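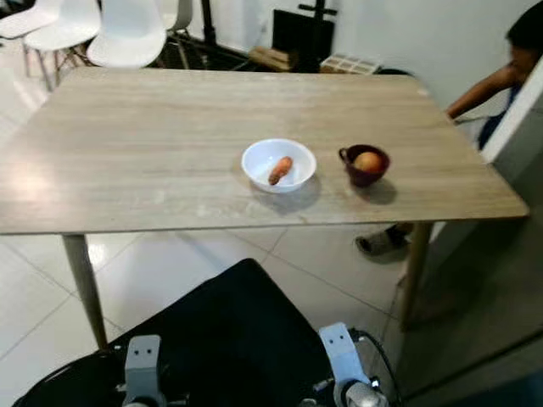
Short fiction
Posted in July by the author of the Storley stories

THE RELEASE BRANCH

The planner kept wanting to pick up the cup.

I had asked for the thing in the bowl. The command was typed in full, the target was the bowl, and the mask came back orange and confident and sitting on the wrong object. There was something orange in the cup too. It was rounder and paler, and to me it looked nothing like the other one, but I had eaten both kinds of thing and the segmentation model had not.

It was Tuesday, ten past four. The Clomgate demo was at nine the next morning, and I was on build 506.

"Is it the camera?" my manager asked from the doorway.

"It's the labels."

"Can you fix labels by nine?"

I said I would look. She went away and I looked.

The perception package was called Rana, and I had inherited it from a man who moved to the coast and left no comments in his code. It took a picture from the head, cut it into pieces, and gave each piece a name and a score. The orange thing in the bowl scored 81. The orange thing in the cup scored 81. When two scores tied, Rana sorted them by distance from the right side of the picture, and I could find no reason for this anywhere. There was one line in the history that said "temp, fix before Storley." Storley was four years ago.

I changed the tie-break to use the container. If the command said bowl, the piece had to overlap a bowl. I ran the offline tests, and 19 of them failed.

I read the failures one at a time. They were all from the same set, recorded in our old kitchen, where things had been put on plates and on bare counter. No container meant no overlap, and no overlap meant the planner had nothing to reach for. It returned an empty path and reported success. That part bothered me more than the cup did. I wrote it on a sticky note: EMPTY PATH = SUCCESS?? There was already an older note beside it in my own handwriting that said nearly the same thing.

At six my manager came back with her coat on.

"How is it?"

"It can tell a bowl from a cup now. It can't find anything on a plate."

"There are no plates tomorrow."

"No."

She waited. I knew what she was asking and she knew that I knew. I could tag the build as it stood. Clomgate would bring their people in, somebody would type a sentence, and the arm would go to the bowl. They would sign, and then they would take it home to their own tables, where there would be plates.

"I'd like another hour," I said.

"You can have until I've stopped caring, and I'm going home to eat." She left the lights on for me.

I opened the log from the last run and scrolled up through all 3,671 lines of it. Most of it was the controller talking to itself. Joint limits fine, joint limits fine, gravity term updated. In the middle was the part where the planner asked Rana for a target, got the wrong one, and built a very good path to it. It was a smooth path. It kept a polite distance from the rim of the bowl the whole way. Everything after the mistake had been done well.

I made the container check optional. If the sentence named one, it counted. If it didn't, Rana went by the score alone, and if the scores tied it stopped and asked. That last piece I had to build from nothing, and it was ugly - a single string sent back up to the console. Then I went into the planner and made an empty path return an error. I should have done that the first time I wrote the note.

The tests passed at twenty to nine. I pushed build 507 to the robot and typed the command again.

The mask landed in the bowl. The path drew itself on my monitor, green from end to end. I didn't run it. I cleared it and typed a worse sentence, the kind a visitor would type.

pick up the orange one

The cursor sat there. For a few seconds I thought I had hung the console.

WHICH ONE, it wrote.

I hadn't put in a question mark. I thought about adding it, and then about everything that could break if I touched the string at that hour. I tagged the build, peeled both notes off the monitor, and went to find my jacket.

In the morning the first person from Clomgate sat down, pulled the keyboard over, and typed "orange please." My manager looked at me across the room. I kept my eyes on the console and waited for it to answer.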